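# Workshop Tips: Teaching an Arm to Build a Desktop PC

The Zasteck bench has one job, putting parts into an old desktop tower with a robot arm, and it has taught us more about tidiness than our mothers managed. These are the notes we wish had been taped to the wall when we started. Most of them apply just as well if your arm is the kind that came attached to you.

**Give every part a parking spot.** Our first attempts had the parts lying flat on the bench, and the policy (we call it Muteo, for reasons lost to a long lunch) spent its life chasing them. A printed holder fixed that in one afternoon. The drive stands in its blue caddy, the processor sits in a shallow recess, and the arm can get its fingers around things without an argument.

**Practice on the fake before the real one.** A gray mockup tray with memory slots and a seated CPU is a cheap thing to bump into. Bump into it. We recorded 60 practice runs before going near the tower, and the early ones are not suitable for family viewing.

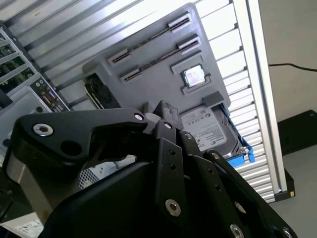 How many demonstrations does it take before the arm can place a part by itself?

We used 513 for the full set of tasks, with a person steering every one. The drive was passable well before that. The processor wanted all of them and would have taken more.

**Lay the case on its side.** Side panel off, opening up. Gravity then works for you, and a dropped screw lands somewhere you can see it, or at least somewhere you can hear it. Keep the holder to the left of the case and leave it there. We once shifted ours by a thumb's width to make room for a coffee and lost a Saturday to the results.

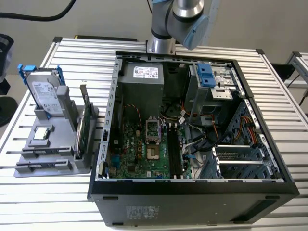
*Tower on its side, parts standing in the holder to the left.*

**Mind the cables.** Drive leads and fan wires look harmless until a finger link hooks one. Before each session we push the loose ones back toward the wall of the case and tie what can be tied. The arm has a cable of its own, too, and it deserves the same respect. Watch where it sags when the wrist comes down low - ours likes to go visiting inside the case.

**Start over the board, then stop.** This is the closest thing we have to a research finding. Runs that paused above the motherboard for a moment before the final descent did better than runs that went straight in: 47 good placements out of 60, against a number for the straight-in runs that we have agreed to call "lower." Our guess is that the pause gives the wrist camera a steady view to work from. It may also just be good manners.

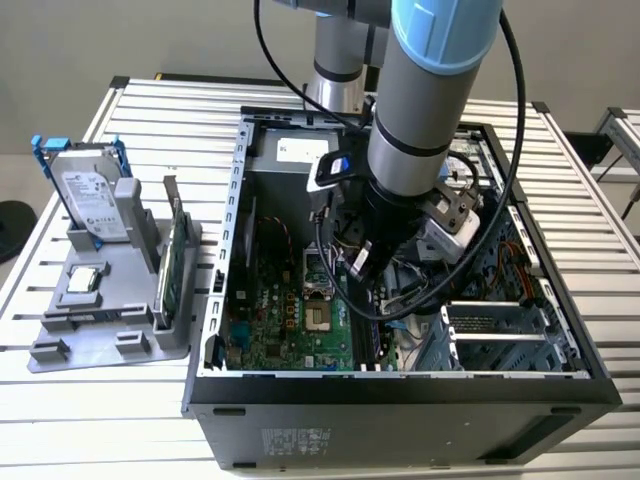 *Gripper over the middle of the board, CPU still in its recess.*

**Look through the wrist camera yourself.** A view from beside the bench makes everything seem simple. The wrist view is mostly gripper, with the thing you care about peeking around a black metal finger. If you can't tell from that picture where the part should go, don't expect Muteo to know. We trained one version on the bench view alone, and it approached the memory slots with great confidence and no idea how deep they were.

**Treat the socket like an egg.** The contacts are tiny and they don't unbend gracefully. Set a force limit, set it lower than feels reasonable, and keep a spare board on the shelf. Open the retention lever fully before the run starts. An arm doesn't notice a half-closed lever the way you would. 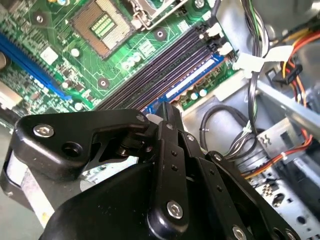

*Empty socket and memory slots, as the wrist sees them.*

**Save the failures.** We keep every run, good or embarrassing, and label it the same evening while we still remember what we were trying to do. The folder stands at 4000 clips, counting the short ones where someone hit stop in the first second. Retraining with the near misses left in helped on the drive and did nothing at all for the expansion card.

**Wipe the rails.** Dust gets down into the grooves of the bench, and so do screws. A dry paintbrush reaches both. Do it at the end of the day, with the arm parked and the power off, and put the brush back where you found it.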